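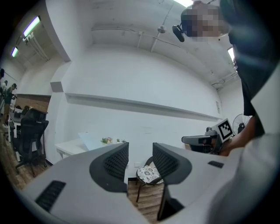
Pui-shan Ho wrote to ask us whether a gripper held in a person's hand needs the same safety paperwork as one bolted to an arm, and could she please have a plain answer before her next group of operators started. We get some form of that question nearly every week, so the answer has grown into a product of its own: the Cavard Hand-Held Gripper Practice Kit.

The short answer we gave her is that the paperwork is different, and mostly shorter, but it shouldn't be missing. A gripper in the hand has no arm behind it to swing into anyone. It does still have fingers that close, and it does go wherever the person holding it goes, past chair legs and power cords and other people's coffee. Most of the house rules we see were written for fenced-off machines, and operators very sensibly stop reading them when they get to the part about the fence.

What the kit is

A 70-page spiral-bound handbook, a set of wall cards, and sign-off sheets for each operator and each tool. The handbook is written for the people doing the work as well as for whoever has to sign for it, and we have tried hard to keep it in words you would use out loud. If you already own the Flutska binder for fixed arms, the chapter numbers match, so the two can sit side by side on the shelf without driving anybody crazy.

What it covers

Before the session: looking over the fingers and their pads, checking that vents are clear, checking that any marker fixed to the tool is flat, clean and the right one for that tool. A marker with a lifted corner is a reason to set the tool aside — please don't press it down with your thumb and hope.

During the session: keeping free fingers out of the closing gap, how much floor to leave between operators, when to put the tool down and rest the wrist. Our rule is two operators to a shared work area unless the lead has walked the floor and written down why more is fine.

People in the background: who has to be told that recording is going on, how to ask them, and what to do with footage of someone who would prefer not to be in it. Faces are to be blurred before files leave the building. This chapter has had the most rewriting of any, and I expect it will get more.

After the session: wiping down, storage, and the log. Oh, the log. It has four columns and takes less time to fill in than it does to find a pen.

What it doesn't cover

The kit is good-practice guidance. It doesn't certify your equipment and it doesn't replace the local rules that apply to your workplace. If your gripper goes back on a powered arm at the end of the day, you need a risk assessment for that setup too, and the Tsang worksheet (sold separately) will walk you through one at a gentle pace.

Editions

Edition 2 is current, revised Jun 9, 2024. It adds a page on head-worn cameras and what they do to your view of the floor near your feet. Owners of the first edition can order the new pages alone and slot them in. The next revision is planned for September, and suggestions are truly welcome — a good part of the wall cards came out of letters like Pui-shan's.

Ordering

Sold as a single kit or as a Haler classroom pack with extra sign-off sheets and a second set of cards. Replacement sheets are available at any time. Please tell us which language you need for the wall cards when you order.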